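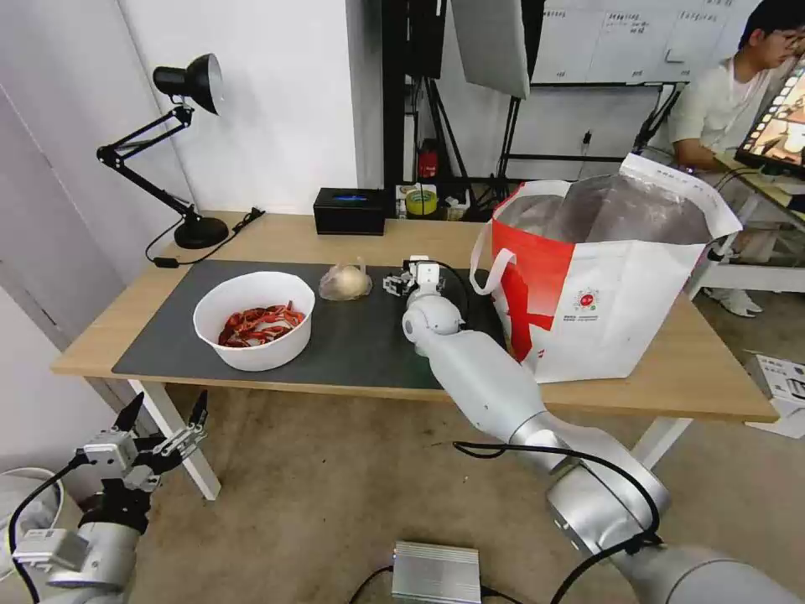
September, 14:20 - teleop, table task

Continued with the bag task on the Relport arms. Goal for the afternoon: pick up the small plastic bag with the right gripper and put it in the big shopping bag. The left arm stays parked low, gripper open. The crayfish bowl stays on the mat next to the bag, so the operator must come in from the right side and not sweep over the claws.

We made 13 demonstrations and I kept all except 2. In one of these the fingers closed only on the edge of the plastic and the bag slipped out during the lift. In the other I released the pedal too early and the recording stopped in mid-air.

Remarks for colleagues:
The delay in Brikau feels smaller after the restart, but I did not measure it.
Hover above the mat for a moment before you close the fingers. The first 5 demonstrations are too hurried at this point.
Check the cable at the right elbow before each session - it pulled a little when I reached far over the table.

Still to do: same task with the shopping bag moved closer to the mat, then replay at half speed. I will write the labels tomorrow morning.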